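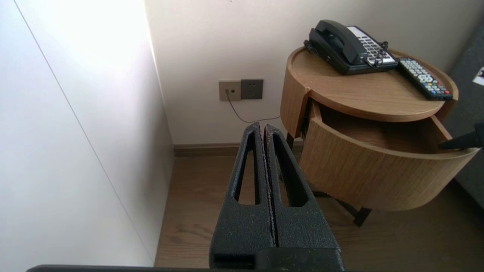
# The bedside corner, finally sorted

I've been promising a few of you an update on the spare room, so grab a cuppa. It's a small room with one awkward corner, a skinny bit of wall tucked in beside a white panel, and for the best part of three years I shoved things in there and hoped for the best. A clothes airer lived in it for a while. Then a fan. Then (sorry, Mum) the Christmas tree in its box.

Xiaoyan Jiang came to stay in February and asked very politely whether there was anywhere she could put her glasses down at night, and I realised I'd been making guests use the floor! So off I went looking for a bedside table.

## Going round

I had my heart set on something square, mostly out of habit. I measured up for the Drindo one everybody seems to have, and it would have fit, but it had sharp corners right at shin height and I know myself far too well. Round was the answer. I love the pale oak finish against the off-white wall, and it sits nicely with the floor without trying to match it. The planks are a bit darker and the baseboard's browner again, so there are a few different wood colours going on down there and I've decided I like them all.

My budget was $200 and I came in under it, with enough left for a new pillow from Trerton. The pillow is a bit flat, to be fair. I wouldn't rush out for one.

## Living with the wall plates

I did think about changing the two plates so they'd be the same colour. One's a light beige-grey and the other's a much darker grey, and they sit right next to each other, so once you've noticed it you can't un-notice it. I got as far as putting a matching pair in my cart at Gutero, and then I'd have needed an electrician out, and the whole thing started to feel silly for a corner most people only see in their pyjamas. They've stayed.

The thin grey phone cable comes out of the lighter plate and curves off to the right along the wall. I had a go at clipping it down to the baseboard one Sunday and took the clips straight back off, it looked much fussier than just letting it hang. 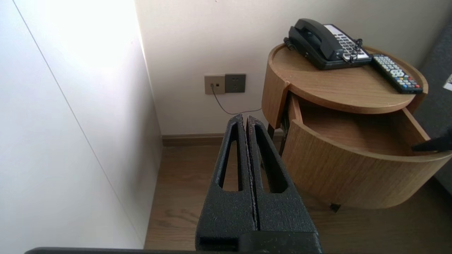

## What lives on the table

A black landline phone, towards the back. Yes, a landline! Mobile reception in that end of the house is hopeless and my aunt still rings on it after 9 most nights. The raised rim around the top of the table was a lucky extra that I didn't even clock in the shop, and it's great for anyone who sweeps their arm about looking for their glasses in the dark.

Still on my list is a little lamp. Amini had a sweet one with a fabric shade but the cord was too short for where I want it, so I'm holding out. If you've spotted a small one with a decent long cord, let me know in the comments, and I'll put up the window side of the room once the curtains are hemmed.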